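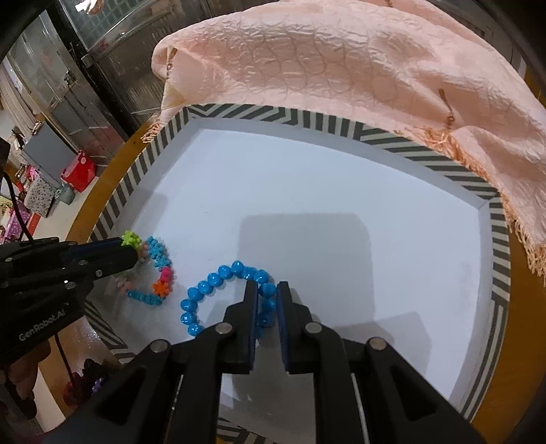 Writing your own wedding ceremony sounds like the scariest job on the whole list, and I say that as someone who put it off until the invitations were already in the mail. I've since helped put together a good many of them for couples here in Sivstead and over in Kurkness, and I promise it gets friendlier once you have a few words down. The first thing I do is find a home for all the scraps: the reading your aunt clipped, the napkin with half a vow on it, the song lyric you both like. A shallow tray with a striped rim, left out on a wooden table, is just right for it, and you'll drop things in as you walk by. Give it a couple of weeks before you try to write anything at all.

Step 1: Find out what you have to say

Before the pretty parts, call the office that issues your license and ask which words the law needs where you're getting married. Some places want a spoken declaration from each of you, some want witnesses, and some hardly mind what you say so long as the form is signed. Write their answer down word for word. Ask your officiant too, especially if it's a friend doing this for the first time, and make sure they're allowed to marry people in that county (please do this early!).

Step 2: Make a bare outline

Take one sheet of paper and list the pieces in order. Mine nearly always goes like this:

Walking in
Welcome
A short story about the two of you
One reading, maybe two
The declaration (the "I do" part)
Vows
Rings
The pronouncement and the kiss
Walking out

You can tuck a family tradition in wherever it feels natural. I like candles, hand-tying or a shared cup between the reading and the declaration, while people are still settled and listening. If you're blending two faiths, or one faith and none, talk to both families while it's still an outline. It's so much easier to move a line on a list than a whole page somebody has already fallen in love with.

Step 3: Write the story

Keep this to 200 words or so for your first try. Pick one moment and tell it properly. A couple I wrote with last June had their first date on the ferry to Medrano, in the rain, with one sandwich between them, and we left out the next six years completely. Their guests talked about that sandwich all through dinner.

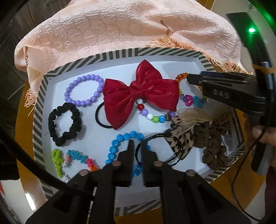

Once the story is on paper, read it aloud to each other in the kitchen and cross out anything that makes either of you wince. Inside jokes are fine if you explain them in a sentence. Old sweethearts are best left out, however funny the tale.

Step 4: Write your vows separately, but agree on a length

Decide together whether they'll be funny, serious or a bit of both, and pick a word count. One groom came in at 258 words and his bride had written over four pages, and there was some hurried trimming the night before. Start with three promises you can really keep. Add one line about what you love, and stop there for the day. Sleep on it and look again in the morning.

Step 5: Time the whole thing

Stand up, read every word slowly, and walk the aisle part too, even if it's just down your hallway. The last one I timed, at the old boathouse in Waviveck, ran 32 minutes with the music, and that was plenty with everyone standing. If yours runs long, cut a reading first.

Step 6: Print it big

Use large type, number the pages, and put it in a plain folder. Print a second copy and give it to whoever is sitting in the front row. Copy the vows onto small cards, and let the officiant carry both sets until you need them.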